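So I spent most of December falling down a baseball money hole. I grew up going to Goltville games with a bag of peanuts and zero idea what anybody on that field got paid. Then a guy at work brought in an old Traten league program, with the salaries printed right in the back, and I was hooked!

The backup catcher made 300 bucks a week. The shortstop (my favorite, he had a cannon) got 200 plus a room over the Savolainen hardware store. I read that page twice on my lunch break and my sandwich just sat there.
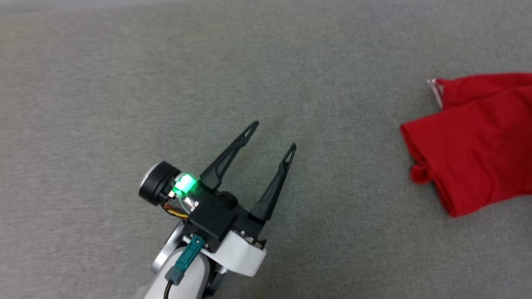 Gray carpet

Anyway, Grinport paid better. They gave their closer a 1000 dollar bonus for finishing the season, and he pitched 111 innings that year, which is nuts for a closer. I keep trying to work out what that comes to per inning and then I get annoyed on his behalf.

I want to find the program from the year after, when the shortstop moved over to Grinport. I bet he got a raise. If you have one in a box somewhere, please email me, I'll pay shipping and throw in my duplicate scorecards.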